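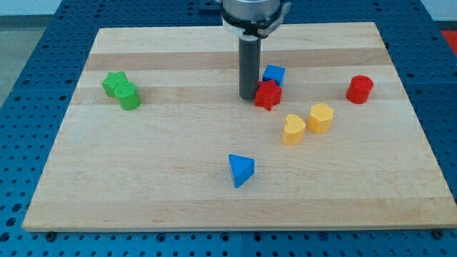 Does a wooden cutting board need oil every month? Most of them need it when the surface looks pale and feels rough, and the calendar has very little to do with it.

Re: [grostcombe-wood] Monthly oiling

On 2021-05-03 a list member wrote:

> I follow the schedule on the Stanari leaflet: one coat of
> mineral oil a month, forever, plus their wax on top. My board
> has not cracked in two years, so I would say the schedule
> works. Is there any reason to do less?

I have a problem with "has not cracked, so it works." I own a maple board that got oil 14 times in its first year and another that got it twice. Neither has cracked. What am I supposed to learn from that? They both live on the same counter, away from the stove, and both get dried standing on edge.

The leaflet comes from people who sell oil. That doesn't make it wrong, but I would like to see one test with a board left alone next to the treated ones. I wrote to ask in March and got back a coupon for 16 percent off.

What oil does, as far as I can tell, is slow down how fast water gets in. It doesn't stop it. A board left flat in a puddle overnight will cup with or without a coat on it. I suspect most of the cracked boards that get posted here went through a dishwasher or sat next to a heat vent, and the owners would rather blame the oil.

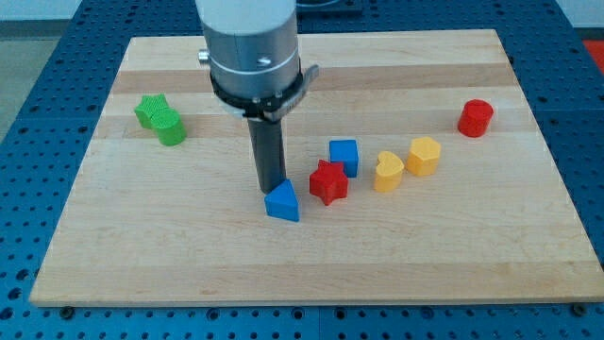

Glue lines and end grain

The other claim in that thread was that oil "feeds the glue." Glue doesn't eat. If a strip is coming loose, the joint was starved or badly clamped on day one, and no finish will fix it. End grain is a different matter - it drinks far more than the face does, so if you're only going to oil one part, do the ends.

As for the Jadavham wax, I tried it. It smells nice and the water beads up for a few days. Then it looks like every other board I have.

If anyone has kept an untreated board in daily use for several years, please post how it held up, good or bad. I'd take that over another leaflet.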